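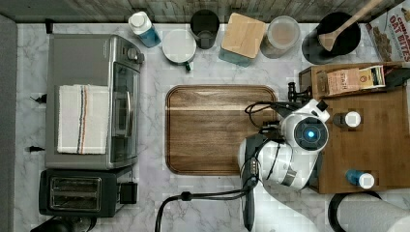 Nina String Lights: Frequently Asked Questions

Filed under: Customer Help / Decorative Lighting
3 min read

What is included in the box?
Each Nina set contains one light string on flexible wire, one USB charging cable, one remote control and a printed guide. The wall adapter is sold separately. Sets are supplied in two lengths, 11 feet and 39 feet.

How long does a charge last?
The shorter set runs for nearly 9 hours at medium brightness. The longer set has a larger battery pack and offers the same running time. Use of the flashing modes does not shorten it.

May the lights be used outdoors?
The light string is suitable for covered porches and balconies. The battery pack is not sealed against rain and must be kept under shelter. Trarnik recommends the Itunero range for open gardens.

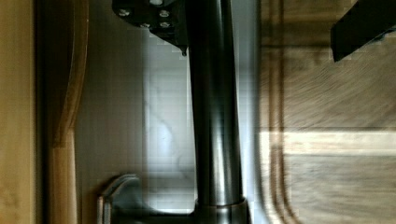

How should the string be attached to a post or stand?
Nina lights may be wound around any firm upright support. Begin at the bottom and leave an even space between turns, keeping the wire snug without pulling it tight. On a smooth, dark metal pole that widens toward a collar at the bottom, like the one in the photograph, place the first turn just above the collar so that the wire does not ride over the rim. Secure the upper end with the soft tie provided. Do not use staples or wire clamps.

Can two sets be joined together?
No. Each set must be powered by its own battery pack. One remote control may operate several sets within range.

Why does the remote control not respond?
Remove the clear tab from the battery compartment before first use. If the lights still do not respond, hold the button on the battery pack until the string blinks, then press any key on the remote control.

What is the warranty period?
Nina and Wundetti products are covered for one year from the date of purchase. Please keep the receipt. Claims should quote item number 529 and be addressed to Masanobu Aoki, Customer Care. Requests received after noon on Friday are answered the following week.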